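Forums > Clubs and Classes > Build Logs > Tredar Club: the hand-held gripper project

18 replies · 922 views

gervasio_t
2024-01-08

Hello all, first build log from the Tredar evening club so be gentle! We're a mixed bunch (school leavers, two retired people, me) and our project this term is teaching a small arm to tidy up soft things. Clothes, bags, packing stuff, anything that flops. Hard blocks we did before the summer and frankly everyone was sick of them.

The way we've set it up, members take the hand-held grippers home and do the tidying themselves, with the camera running, and then bring the recordings in. Each go is one demonstration. The arm's jaws are the same shape as the ones on the hand-held tool, so in theory what works for a person squeezing the handle should carry over. In theory!! We want 3000 demonstrations by July, when we take the arm to the Prultmont open day and let it loose in front of people.

I'm doing bubble wrap and tied-up bags at the moment and I'm loving it. Wrap is such an awkward customer. You close on it and it squashes down to nearly nothing, then the rest of the bundle does whatever it fancies. I've been going for the upper part of the roll, above the elastic band, with the pads flat on either side.

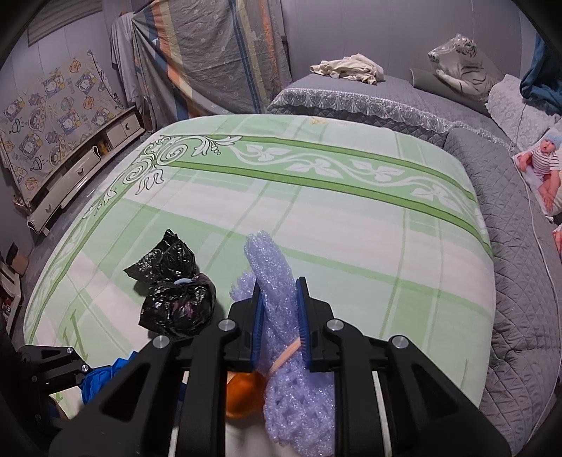
Hermine Rüegg reckons I should be gripping on the band itself. Her reasoning is that the band is the one place where the bundle can't change width, so the arm would learn a nice repeatable grip and we'd need fewer goes to get there. I can see it, but I tried a few like that and the pads kept catching the elastic and I ended up fighting it. Would love to hear what other clubs do.

Files are in our usual folder if anybody from Brundach wants a look.

Likes: 14

---

liesbeth.m

Oh this is lovely, more of this please! We had a go at soft objects at Brundach last year, but only socks and tea towels, and even that was miles more fun than cubes.

On the band question I'm with you, grip above it. If you grab on the elastic you're teaching the arm to look for elastic, and then somebody hands it a bundle without one and it hasn't a clue. Ours got so attached to the stitched hem on one towel that it wouldn't touch the others.

Do you vary where you start from? That was our big mistake. Everyone stood in the same spot, and the arm only coped when the towel was in that spot too.

Likes: 9

---

HRuegg

Since I've been quoted I'd better turn up :)

I didn't say always the band. I said start with the band, get the first batch learned, then move up the roll and take the band away. When I taught the beginners' class we did it that way with rope and they had something working by their second session, which does wonders for keeping people coming. If the first thing a new member sees is an arm dropping bubble wrap over and over, they go off and join the drone lot.

And Gervásio, you're squeezing too fast. Slow down on the close, you'll get much cleaner recordings.

Likes: 6

---

gervasio_t

Fair, I do rush the close. I get excited! Will do the next lot slower and we can compare.

@liesbeth.m yes to varying the start, left side, right side, kneeling, standing, the lot. My knees have opinions. I also shift the things about between goes so it can't just memorise the layout.

Likes: 5

---

frei_ruchti

Theresia here from the Frei group. Can I disagree with both camps a bit? I don't think where you grip matters half as much as whether you all do it the same way. We had one person pinching bags at the neck and another scooping them from underneath, both perfectly good, and the arm learned a sort of average of the two and closed on thin air. Hilarious for one evening, miserable after that.

So choose a grip, write it on a card, stick the card in the lid of the kit box. Then argue about which was best once you've got results.

Likes: 11

---

liesbeth.m

I'd not go that far, Theresia. Some variety has to be good for it, surely? People don't pick things up the same way twice. I'd keep one approach per object but let folk be a bit messy within that.

Likes: 4

---

frei_ruchti

Messy within one approach I can live with. Two different approaches in the same batch, no. Put them in separate folders at least, so you can leave one out if it goes wrong.

Likes: 3

---

gervasio_t

Separate folders is a cracking idea and costs nothing, doing that tonight. "wrap_high" and "wrap_band", and Hermine gets to be in charge of the second one.

For bags I'm going for the neck every time, just under where it's tied. Anyone had luck with that?

Likes: 7

---

w_gasser

Neck worked well for us, but come in side-on. From straight above, the gathered bit at the top kept getting folded into the jaws. Also wipe the pads every so often, ours picked up fluff and the grip went off.

If you want spare pads I've got 2 sets going. Just the postage.

Waltraud

Likes: 8

---

gervasio_t

Yes please to the pads Waltraud, message on its way! Side-on it is. Will post the first results from both folders when the training run has finished.

Likes: 2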